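Red Drinks and a Big Syringe

Mon 24 January

So I have been on a punch kick. It started in December, when my friend Karla Solís brought a pitcher of hibiscus and blood orange something to a potluck and I drank most of it myself (sorry, everyone else). She wouldn't give me a recipe, only "hibiscus, orange, sugar, keep tasting," and I have been keep-tasting for weeks.

What I've learned is that the hibiscus takes over everything if you let it. Ten minutes of steeping is my limit now. I tried 20 the first time and it was like licking a penny! Now I use two handfuls of dried flowers to a medium saucepan of water, then the juice of whatever oranges look good at Chávez, the little market by the bus stop, and then sugar syrup at the very end, a bit at a time.

The syrup is where the syringe comes in. I used to glug it straight from the jar and every batch came out different, and then I'd "fix" it with more juice and end up with enough punch for a wedding. A big plastic syringe makes it so much easier. You can pull up a little, put it in, stir, taste, and write the number down. It's good for moving the drink between cups too, when you want a weak one and a strong one next to each other.
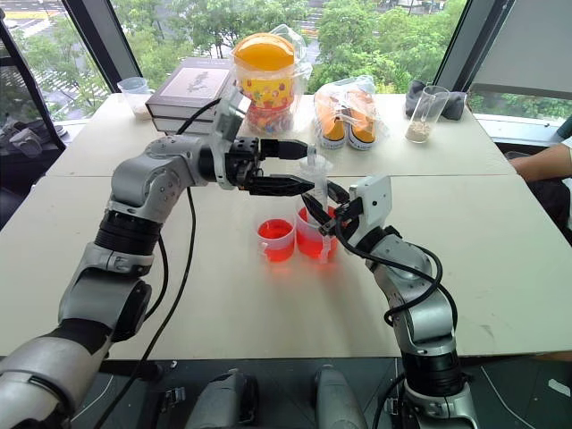

Two cups of the red stuff, syringe-like tube in the taller one.

I love that color. It's nearly orange where the light comes through, and it throws a little red glow on a white table, so you feel fancy even with plastic cups. (Do wipe up drips right away if your table is white. Hibiscus does not forgive. I have a pink ring at home that has survived everything I own.)

My favorite so far is the sweeter one with a squeeze of lime and a tiny pinch of salt. My sister likes hers with no lime and so much ice that it's basically a snow cone, and she's wrong, but she's a guest so she gets the ice.

Next up I want to try it with ginger – fresh, grated, squeezed through a cloth – and maybe some fizzy water on top. Karla says star anise. I'm suspicious of star anise, but she was right about the orange, so I'll buy one small bag and report back. If you make a red drink you're proud of, leave it in the comments, with amounts please!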